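My new-hire readiness checklist, with comments from the last round

I run the people side of things at Lengyel, the smaller of the two offices (Nollulthorpe is the big one), and for a long while I did onboarding out of my head. Then we brought in four people in the same month and I forgot to get one of them a login until lunchtime. So now there's a list. I go through it before anyone new walks in the door and again at the end of their first month, and I write down what I find. Feel free to copy it and cross out whatever doesn't fit your shop.

I mark things OK, Fix, or Ask. "Ask" means I don't know and I need to go bother somebody.

PART 1: BEFORE THE FIRST DAY

1. Signed offer letter is in the file, both pages. OK
Comment: Check the start date against what payroll has. We had two different dates once and it took a week of emails to sort out.

2. References called and notes saved. Fix
Comment: One of the three was never called back. My fault – I left a message and moved on. I'd still rather make the call late than leave a blank in the file.

3. Job description matches what the manager says the job is. Ask
Comment: I love this one, because it catches something almost every time! I read the posting out loud to the manager and watch their face. Tomás Godinho stopped me at the second line and said the role hadn't included scheduling for months. We rewrote it that afternoon.

4. Login, email and badge all tested by a real person. OK
Comment: Tested means I typed the password in myself.

5. Welcome note sent, with parking, the door code and a start time. OK
Comment: I tell new people to come at 9:30, when the rest of us start at 8:45. It gives everyone time to get coffee and look alive.

PART 2: THE FIRST WEEK

6. Named buddy, and the buddy knows about it. Fix
Comment: Hiu-tung Lu found out she was a buddy when the new person sat down next to her. She was lovely about it, but come on. Ask first, and take something off the buddy's plate for that week.

7. Safety walk done and signed. OK
Comment: Exits, first aid kit, extinguishers, where we meet outside. I walk it with them and have them lead the way back to their desk. Anybody who gets lost gets a second lap with me, no hard feelings.

8. Area-specific training booked before they touch anything in that area. OK
Comment: Office people skip this one and then wander everywhere anyway (me too, I know). I book it for all of them now. 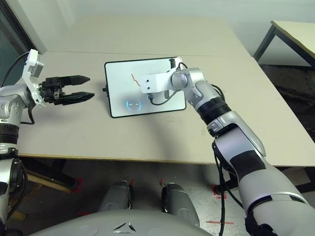
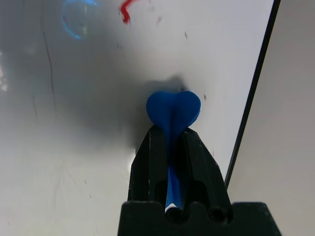

9. Tax and benefits forms handed back. Fix
Comment: 31 pages in the packet. I counted after somebody complained, and they were right to complain. I've pulled out the duplicates, and the benefits summary goes out by email a few days earlier so people can read it at home.

10. Handbook read and questions answered. Ask
Comment: Ours is 106 pages, and I don't believe for one second that anyone reads it in a day. I mark the sections that matter most in the first week (time off, expenses, who to call when you're sick) and sit down with them for half an hour on those.

PART 3: THE END OF THE FIRST MONTH

11. Manager has had a one-on-one every week. Fix
Comment: Two out of four. The Skurna project ate everybody's calendar, I get it, but a new person doesn't know that's unusual. They just think they've been forgotten.

12. New hire can say what a good first three months looks like. OK
Comment: I ask in the hallway, nothing formal. If I get a long pause I go see the manager.

13. Survey sent and read. OK
Comment: Score was 92 this time, which made my week. The written comments are more useful than the score, though. One said the Grilside team lunch was the first time they learned anyone's name, so that lunch is moving up to the first week.

14. Pay stub checked with the new hire. OK
Comment: Five minutes, door closed. People won't always speak up when a stub looks wrong, particularly the first one.

STILL OPEN

Reference call from item 2. Manager calendar reminders from item 11, which Tomás says he'll set up for both offices. Buddy sheet from item 6 needs a line for the buddy to sign. I'll run the whole list again in September when the next group starts.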